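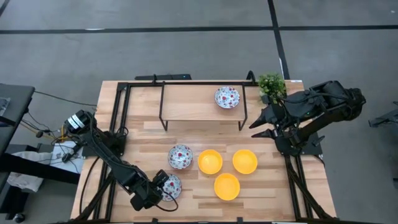 Wooden worktable with raised shelf, bowls and two black arms.

Munivham Division Recorder
Roll-call voting and amendment tracking for council and assembly chambers

Overview
The Munivham Division Recorder takes votes from members at their desks, matches each vote to the text being voted on, and produces a signed record for the minutes. It is supplied as a chair's console, a set of desk units and a clerk's licence. The standard kit has 25 desk units. Larger chambers add units in blocks of 6.

The Recorder handles recorded divisions, votes by show of hands (entered by the clerk), nominations with more than two candidates, and votes that need a qualified majority. Thresholds are set in the standing orders file and can be fixed against members present, members voting or total seats.

Desk units
Each unit has three voting keys (for, against, abstain), a request-to-speak key and a two-line display. The display shows the item number and the short title of the motion as entered by the clerk. A member may change a vote until the chair closes the division. The last key pressed is the one recorded, and earlier presses are not kept.

Units are wired in a chain and take power from the same cable. The chain may be broken at one point without loss of service. A second break isolates the units between the two breaks, and the console reports their seat numbers. Members at isolated seats vote by voice and the clerk enters the result, marked as a manual entry in the record.

Substitutes and proxies
Proxy voting is off by default. Where standing orders permit it, the clerk assigns a proxy to a named seat before the division opens. The holder then casts each vote separately. Proxies lapse when the sitting is adjourned and must be entered again for the next one. 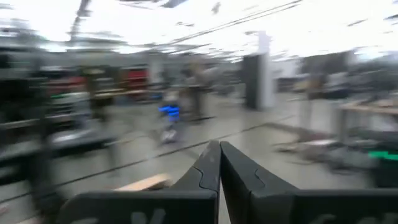 Amendment tracking
Motions and amendments are held as a tree. An amendment to an amendment sits below its parent, and the console will not open a division on the parent until everything below it has been voted on, withdrawn or ruled out of order. The chair can override this with the console key. Overrides are written to the log with the time and the item number.

Budget resolutions follow the same rules with one addition. If a line is changed, the clerk's screen shows the effect on the total and on the closing balance. The division can be set to refuse any amendment that leaves the budget out of balance. Many authorities are required to do this by law, others only by custom, so the setting is left to the clerk.

The store holds 3,000 items per session, counting each amendment as one item. At the end of a session it is exported and cleared. Sfeir county assembly, which sits from April and takes its budget line by line, used 830 items in its last session, nearly all of them before the summer recess.

Records and publication
At the close of each division the console writes a record with the item, the question as put, the names on each side, the abstentions and the members absent. The record is signed with the chair's card. It cannot be edited after signing; a correction is added as a second record that refers to the first - both are published.

Output is available as plain text, as a spreadsheet and as a page for the authority's website. The public page can be delayed until the sitting ends.

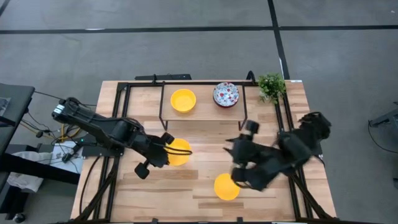 Closed sessions are kept out of the public page altogether, and their records are stored under a separate key held by the clerk. Releasing them later requires a resolution number, which the system asks for but does not check.

Known limits
The Recorder does not run secret ballots. Desk units identify the seat at all times and this cannot be switched off. Remote members are supported only through the clerk's manual entry. The Villau translation of the console menus is complete, but the printed record is in English only.

Installation and training
A site visit is made before an order is accepted. Chambers with fixed seating normally need floor or desk channels for the cable. Where furniture is moved between meetings, the surface-run cable kit should be ordered. Clerk training takes one morning and is held on site. Member training is given before a sitting and covers the desk unit only.

Support
The support desk is staffed by Grirkidance during sittings notified in advance, including evening sittings. Notice should reach us by noon on the Wednesday before. Spare desk units are sent on request and can be fitted by the clerk.

Contacts
Sales and site visits: Suha Aoun
Standing orders files: Alper Kırmızıgül
Support desk: Walid Daher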